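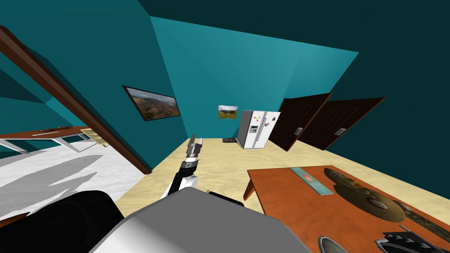
**Progress report to Truvell, period ending April**
Team working skills programme, Dondside and Tivolton sites
22 May 2018

Enrolment stands at 549, of whom 512 have finished the first unit on group roles. The remaining learners are mostly at Tivolton, where the shift change held up two intakes. They will join the next round.

Peer review forms came back from 41 teams. The question on shared goals was answered well. The one on handling conflict was often left blank, so we have reworded it and moved it nearer the start.
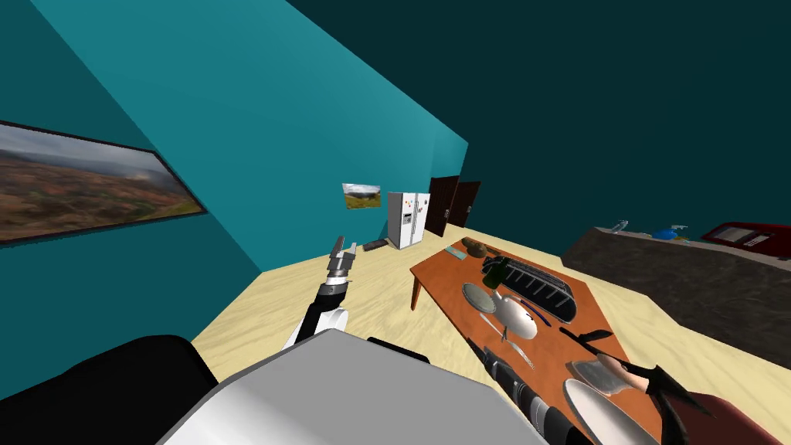
*Kitchen-dining room view, with a landscape painting on the left wall.*

## Spending

Van Beek has invoiced for the printed workbooks and is paid up to the end of April. Travel is under budget. We ask to move the unspent part to tutor hours at Dondside.

## Next period

- Train 20 team leaders in giving feedback
- Send out the revised review form
- Agree dates for the second unit at Tivolton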